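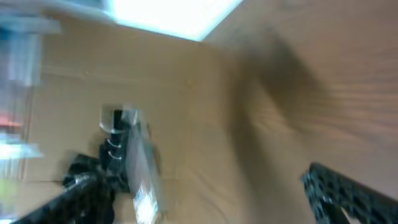
3. Fault Description and Investigation

3.1 Summary of the fault

During the April test series, the arm made an uncommanded fast swing of the wrist on several occasions while carrying a part. The wrist camera lost usable detail each time, and the tracking software continued to send motion commands based on its last accepted position. The protective stop was reached in two of these events. No person was inside the marked area and no injury occurred. The supervisor, Nazmiye Kurtuluş, suspended unattended operation the same afternoon.

The wrist view at the head of this section shows the condition the software has to handle. Most of the image is smeared, the ceiling light is very bright, and edges toward the right are doubled. The perforated finger at the lower right keeps a crisp upper edge, as it moves together with the camera. A clear part is held against the gripper assembly, and the tan surface behind it offers few features to track.

3.2 Test conditions

The task was taken from the Huneo sorting exercise used in the second-year laboratory. Clear parts were picked from a tray and moved to a rack. The series consisted of 436 transfers at two speed settings, 155 of them at the higher setting. All uncommanded swings were recorded at the higher setting. Joint positions and camera images were logged on the Vorwood controller for every transfer.

3.3 Findings

The log files were reviewed by both authors separately and the results compared. The following sequence was found in every event:

The wrist turned upward during the transfer and a ceiling light entered the camera view.
Automatic exposure reacted to the light, and the contrast of the remaining image dropped.
The tracker matched points on the gripper itself and treated them as points in the room.
The estimated position stopped changing while the arm was still moving.
The controller raised the wrist speed to correct an error that did not exist.

The delay between the first bad estimate and the speed increase was around 100 milliseconds. The watchdog in the original program was set to 3000 milliseconds and therefore did not act in time. This value had been carried over from the Uysal conveyor project, where motion is much slower, and was not reviewed when the code was reused. The authors accept responsibility for this omission.

A loose camera mount was considered as a second cause. Iulian Iordache inspected the mount and found the screws at the correct torque. This cause was ruled out.

3.4 Corrective measures

The area of the image covered by the gripper is now masked before tracking. Exposure is fixed at the start of each run. The watchdog limit has been reduced, and any estimate that stays constant while the joints are moving triggers a controlled stop. Wrist speed is limited in the controller, independent of the camera software.

The higher speed setting remains locked until the tests have been repeated under the Trullmont laboratory safety procedure. Results will be reported in Section 5.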